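How do I sign up to write for the neighborhood news site if I missed the intro workshop?

Posted in Local Media & Writing
October 15, 2026

Karthik Ranasinghe
Hi all. Want to start writing for the Akbridge community paper (the online one). Missed the intro workshop, had work. Their page says new reporters "should attend" before pitching but the next one isn't listed anywhere. Do I have to wait? Already have a story, the bus stop on Warrier Street getting moved. Interviewed 2 people so far. Don't want it to go stale. Also do they pay, or is it all unpaid?

3 replies

Alžběta Krajčí
No you don't have to wait. "Should" is not "must", I pitched mine in May without going to anything. Email the editor, put PITCH in the subject line, three or four sentences tops. Say who you talked to and who you still need to call. For the bus stop thing they will want someone from the transit office, so call now, they're slow. Mine took more than 41 emails and calls all together, not kidding.
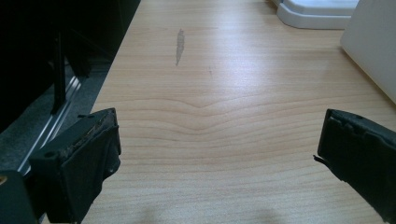 Length, they like short. My first draft was 668 words and it came back with half the quotes gone. Fine by me, it read better. Get the spelling of every name from the person, write it down in front of them. And tell poeple up front you're writing for the paper. No pay for regular stories when I did it, don't know about now.

gradeo_reader
just go to the next workshop, its free

Brilgate Annex
Library usually has the handouts from the last session at the front desk, ask for the folder. Style sheet is in there plus the corrections policy. The sign up form online was broken last I tried, kept kicking me back to page one. Paper form works. Room 288 upstairs if the desk is closed, knock loud.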